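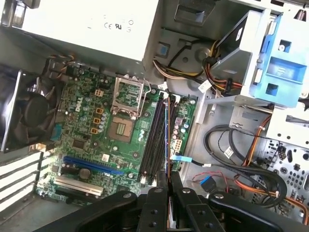
Board, empty socket with the lid up, four memory slots. PSU top left.

Dell desktop tower, bare bones, for parts or rebuild

Talura Refurb, Drasthorpe
Stock ref: 462
Condition: used, stripped, sold as a part-built machine
Price: 30 pounds collected, postage extra (it's heavy, ask first)
Listed 03/04/2023

What it is

Full size black Dell tower. Green Dell board inside, power supply, case fan, one black drive unit in the bay, blue plastic drive cage. No processor. No memory. No cooler. Don't email asking if the processor is in the box, it isn't, see picture.

Came out of an office clearance in Jindville with a load of others. Most went to a school whole, this lot are the ones we robbed for chips and sticks. Good base if you already have the bits in a drawer. Also good for anyone learning, Kibet started on one of these and he now does all our laptop hinges.

What's left in it

Motherboard, Dell, four memory slots, all empty
Processor socket, bare, lid opens and shuts
Power supply, original, tested on the bench before stripping
Power leads, all still attached, one has a white label round it
Rear case fan
Expansion slots, one long blue, one cream below it, metal covers on the back
Drive cage and the clips that go with it

What you need to add

Processor to suit the socket. Cooler. Memory, matched pairs if you can. Thermal paste, pea sized blob, no more. Screen, keyboard, mouse, mains lead. Leads are 5 pounds the pair from us if you're ordering anyway.

Operating system not included. No licence comes with it, whatever the sticker on your old one says.

About the socket

Pins are in the board on this type, not on the chip. Means they bend if you so much as look at them wrong. Keep fingers, sleeves and screwdrivers out. We put a plastic cover on for posting, leave it on untill you've got the processor in your other hand. Line up the notches, drop it in flat, don't slide it about. Lid down, lever home. Lever does need a firm push, that's normal.

Bent pins after delivery: tell us inside 8 days with a clear photo. After that we can't sort it, sorry.

Fitting order, works for us

Lay the case on its side, board facing up.
Mains out. Touch bare metal on the chassis.
Processor first, then cooler, then memory.
Drive last, it gets in the way otherwise.
Check no lead is sitting in the fan.
Side back on once it's booted, not before.

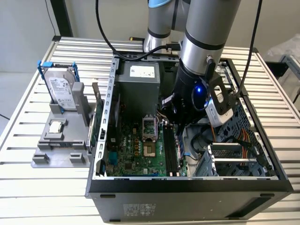 Tower on its side on the slatted table. Seagate 3.5 inch drive in blue caddy to the left.

Drives and caddies

Takes ordinary 3.5 inch drives in blue plastic caddies. Caddy flexes, pegs go in the side holes of the drive, no screws. Then slide into the cage until it clicks. If it won't click you've got it upside down, everyone does it once.

Spare caddies sold seperately, 5 pounds each, blue only, we don't have any other colour. Wiped drives listed on their own page, size and hours on each one. Want a drive fitted before it goes out, put "fit drive" in the order notes and Mei will ring you about which.

2.5 inch SSD will go in with an adapter tray. Don't stock the trays at the moment, more due September. Plenty of people just use a sticky pad. Works fine.

Graphics cards

Ask before you buy one. Supply is the original and won't run a big gaming card. Small low power ones are OK. Check the length too, the cage end gets tight and the leads have to go somewhere.

Condition, cosmetic

Case is black, been under desks, so expect scuffs. Blown out with the air line, quick wipe round, not polished. White label on the front with small print on it, we leave those alone.

Collection and post

Collect from the Montoya Road unit, round the back, ring the bell and wait. Cash or card. Bring a bag or a blanket for the boot, edges inside the case are sharp. Post is boxed and foam packed, two to three working days once Haoran has booked the courier.

Returns

Unused and untouched, fine, you pay post back. Once a processor's been in it we can't take it as new stock, but still ring, we'll usually do somthing on parts.

Questions: ask for Priya, mornings best. Quote 462.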